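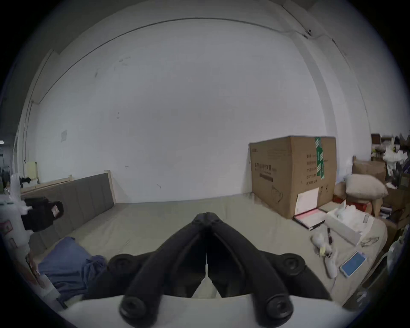
Kakellow es un conjunto de demostraciones hechas a mano con una pinza portátil, sin robot de por medio. La persona sujeta la herramienta, realiza la tarea y la cámara montada en ella graba lo que verá después el brazo. Todas las tareas de esta versión ocurren sobre una cama: coger una tela, extenderla, doblarla, apartarla. La imagen es circular y se oscurece en las esquinas; los dos dedos negros entran por abajo y, con la pinza cerrada, las puntas se tocan en el centro. En la zona de trabajo están la tela azul, el cabecero gris y una caja grande de cartón al otro lado, además de cosas pequeñas que no forman parte de la tarea. No se ha recortado ni enmascarado nada de eso.

30/4/25
Por Bernadette Kapoor

Contenido

Esta versión incluye 2176 episodios. Cada episodio va en su propia carpeta y contiene el vídeo de la pinza, la apertura de los dedos, la trayectoria estimada de la herramienta y un archivo de texto con la instrucción. Las instrucciones están en español, escritas por quien grabó, y no se han unificado: «dobla la tela por la mitad» y «doblar tela en dos» son la misma tarea con distinto texto. Si se necesita una etiqueta única, conviene usar el campo tarea y dejar el campo instruccion para entrenar con lenguaje.

Estructura de carpetas

kakellow/
 LEEME.md
 tareas.csv
 episodios/
 000001/
 video.mp4
 apertura.csv
 trayectoria.csv
 instruccion.txt
 calibracion/
 excluidos.csv

La apertura está normalizada entre cero (cerrada) y uno (abierta del todo). La trayectoria se da respecto a la primera posición del episodio, en metros y cuaterniones, con el orden x, y, z, w. Ojo con esto último: la herramienta de lectura de Issahaku espera w al principio y no avisa si se le pasa al revés.

Cómo se grabó

Cada episodio empieza con la pinza quieta sobre la cama y una pulsación que marca el inicio. Se pidió a quienes grababan que no movieran la muñeca más deprisa de lo que podría moverla el brazo, cosa que se cumplió solo en parte. Los episodios con tirones fuertes siguen en el conjunto, marcados con rapido = 1 en tareas.csv.

La tela se dejaba caer antes de cada toma. No se alisaba ni se colocaba en un punto fijo, y por eso hay posiciones de partida muy distintas, algunas con parte de la tela debajo de los dedos. Las tomas en las que la pinza no llegó a agarrar nada se conservan si hubo un segundo intento dentro del mismo episodio.

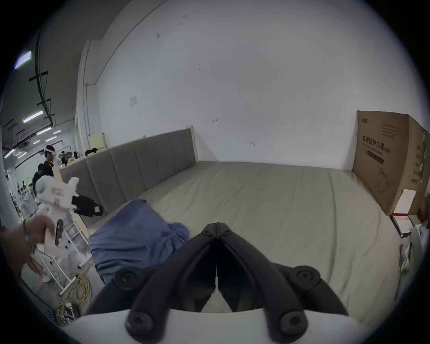
Fig. 2. Vista desde la pinza: la tela azul arrugada a la izquierda, la caja de cartón apoyada en la pared y, detrás de la cama, dos personas de pie, una de ellas con un visor blanco.

El espacio es compartido. En muchas tomas se ve gente al fondo y equipos sobre mesas, y en algunas una mano que entra por el lateral. Hemos dejado esos fotogramas. Un modelo entrenado solo con fondos limpios se despistaba en cuanto alguien cruzaba por detrás, y preferimos que el problema esté en los datos desde el principio. Las caras se difuminan en la copia pública.

Teleoperación

Hay una segunda parte, Datari, grabada con control remoto en vez de con la pinza en la mano. No se distribuye en este paquete. Comparte nombres de tarea y formato de instrucción, pero las acciones están en espacio articular y la cámara va montada en otro sitio, así que mezclar las dos sin más no funciona bien. El guion convertir.py de Censka pasa las trayectorias de Datari al formato de aquí – pierde la información de los codos, que para estas tareas nos ha dado igual.

Calibración

Se repitió cada 100 episodios, y siempre que se aflojó un tornillo de los dedos. Los parámetros están en calibracion/, con el número del primer episodio al que se aplican. La lente deforma mucho los bordes; la unión de la pared con el techo sale curvada. No hemos corregido la distorsión en los vídeos.

Limitaciones

- Una sola cama y una sola sala. No esperes que generalice a otra altura de colchón sin datos nuevos.
- La pared clara tiene poca textura. Cuando la cámara apunta casi solo a ella, la estimación de posición deriva.
- No hay medida de fuerza en los dedos.
- En 15 episodios el vídeo y la apertura están desfasados. Figuran en excluidos.csv y no cuentan en las particiones.

Particiones

Hay 2 particiones, entrenamiento y validación, separadas por sesión. No las rehagas mezclando episodios al azar: dos tomas seguidas se parecen demasiado y la validación sale mejor de lo que es.

Cambios

La versión de noviembre usaba otra numeración y no incluía el campo rapido. Los identificadores antiguos están en la columna id_previo de tareas.csv.

Para errores en las etiquetas, abrid una incidencia con el número de episodio y el segundo en el que ocurre.

Elementos relacionados
Datari: demostraciones por teleoperación
Censka: guiones de conversión
Issahaku: lector de trayectorias
Guía de montaje de la pinza portátil
Notas de la versión de noviembre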